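Kitchen Assistant, Part-Time
Kirkegaard Community Meals

Posted 25 July 2024

Kirkegaard cooks and delivers hot lunches to older residents on the north side of town. We send out 118 meals a day and need one more person in the kitchen for the morning shift.

The job
You will wash and chop vegetables, portion meals into trays, label them for the drivers and clean down at the end of the shift. Some lifting is involved – sacks of potatoes mostly. You will report to Dagný Lund, the kitchen manager.

Hours and pay
Five mornings a week, 12 months to start, with a review in February. Pay follows the county scale for kitchen staff. Lunch is provided.

What we ask for
A current food handler card, or willingness to get one in your first month. Experience in a school, hospital or restaurant kitchen helps but is not required. You need enough English to read allergy labels.

How to apply
Send a resume or a short letter to Lilian Kirui at the Kirkegaard office, 33 Wimine Street. You can also drop it off at the front desk before noon. References are checked after the interview – please have two ready.
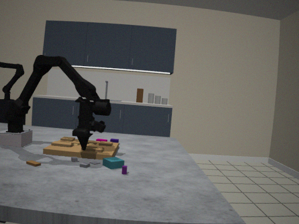

Grey tabletop with wooden board, blue-grey cabinets behind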